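4.2 Handling soft goods at the table

Of all the household tasks in the Brulley set, working with cloth at a table gave us the richest material, and it is the one we most enjoyed coding. A plate keeps its shape whoever picks it up. A piece of fabric takes a new shape every time a hand goes near it, and the person holding it has to keep deciding what counts as an edge, a corner or a fold. Figure 2 shows two moments from the same sitting.
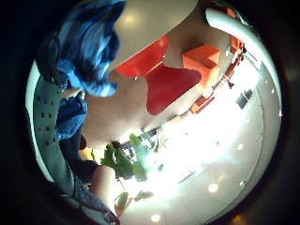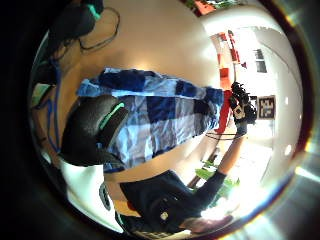
Figure 2. Blue fabric, from two views. First view: bunched blue cloth, with a red object and an orange cube against a beige background. Second view: a blue checkered cloth, creased and stretched on the diagonal, with a loose fold along its upper edge.

The checkered cloth in the second view of Figure 2 is a lovely case for anyone interested in how people read fabric. Its squares run from navy through royal blue to pale sky blue, so every crease shows up as a bend in the grid. Sulemana and Leone, who coded the sessions independently, found checks far easier to annotate than plain colours, and we would encourage other groups to include a checked or gridded textile wherever they can. Plain, shiny fabrics were much harder – the folds run together and the coder is left guessing at which layer is on top.

We use the term "open span" for a moment when the cloth is drawn out between two regions of tension, and "gather" for a moment when it is bunched into soft folds with no corner available. The second view was coded as an open span with one free edge. The brighter blue fabric in the first view was coded as a gather. Much of the interest lies in how people travel between these two states, and here the Tsikata coding scheme (Section 3.1) really earned its keep. It allowed for 12 transitions, and we were delighted to find that most participants had favourites they returned to again and again, much as a cook has a favourite way of holding a knife.

Surroundings mattered more than we had expected. Brightly coloured things in the surroundings, such as the orange cube in the first view, gave the coders handy landmarks when the cloth itself had lost all recognizable shape. Nyarko suggested adding a landmark field to the coding sheet after the second Wednesday meeting, and agreement on fold direction improved noticeably once it was in use.

The full set holds 2,000 coded moments. Gathers were the larger share, and they also produced the liveliest disagreements between coders, particularly where a fold might equally have been a sleeve or a hem. Those cases were passed to Ansah for a third reading and are treated separately in Section 4.3, alongside the towels and pillowcases from the Lascombe sessions.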